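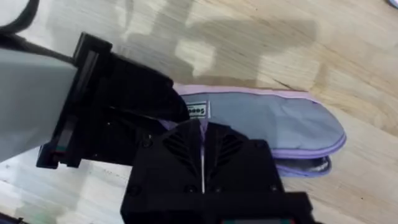 What is a fabric pouch?
A fabric pouch is a small, soft container made from one or more pieces of cloth, used to hold loose items inside a larger bag, a drawer or a suitcase. Most have no stiff frame and lie flat when empty.

Fabric pouch

A fabric pouch is a small bag of woven, knitted or felted cloth, usually without a handle. It differs from a purse or wallet in having few or no inner compartments, and from a sack mainly in size. Pouches are used for pencils, cosmetics, cables, coins, sewing supplies, medicines and eyeglasses. The word comes from the Old French "poche" or "pouche," meaning a bag or pocket.

Construction

The simplest form is a rectangle of cloth folded in half and stitched along two sides, leaving the top open. A lined pouch has a second layer sewn inside, which hides the raw seams. The corners may be left square or boxed. A boxed corner is made by flattening the corner into a triangle and sewing across it, so that the pouch has a base and can stand up when filled.

Cotton canvas, linen, denim, felt and polyester are common outer materials. Quilted pouches have a layer of batting between the outer cloth and the lining. Oilcloth or coated nylon is often used where the contents may leak.

Closures

Zippers are the most common closure on pouches meant for travel or school. Drawstring pouches close with a cord run through a channel at the top, and are older than the other types. Snaps, buttons, hook-and-loop tape and folding flaps are also used. Envelope pouches may have only a tucked flap.

Tags and labels

Many pouches carry a small tag caught in a side seam. It may give the fiber content, washing directions, country of origin or the maker's name. Tags are normally folded in half and placed between the layers before the seam is sewn. A tag added later is stitched to the surface along its edges. Home sewers sometimes use a loop of plain ribbon in the same place, which also gives something to hold when pulling the zipper.

Size and use

There is no standard size. The sewing teacher Ginevra Lombardi, in her pattern booklet for the workshop Cosano, sorted pouches by what they hold and gave 2 basic shapes, the long and the square. The long shape suits pens, brushes and knitting needles. The square shape suits chargers, soap and folded handkerchiefs. Her long pattern uses a finished width of 20 centimeters.

The Paju pouch, designed by Waldemar Kurek, is a flat type with a single side seam and was first sold at a craft market in April. An early run of 1000 was cut from leftover upholstery cloth.

Care

Unlined cotton pouches can usually be machine washed. Zippers should be closed first, and drawstrings tied so that the cord does not slip out of its channel. Felt and wool pouches are washed by hand in cool water and dried flat. Pouches with cardboard or foam inserts should be wiped clean. Crumbs and pencil dust collect in the bottom seam and can be brushed out after turning the pouch inside out.

See also
Drawstring bag
Pencil case
Pocket
Purse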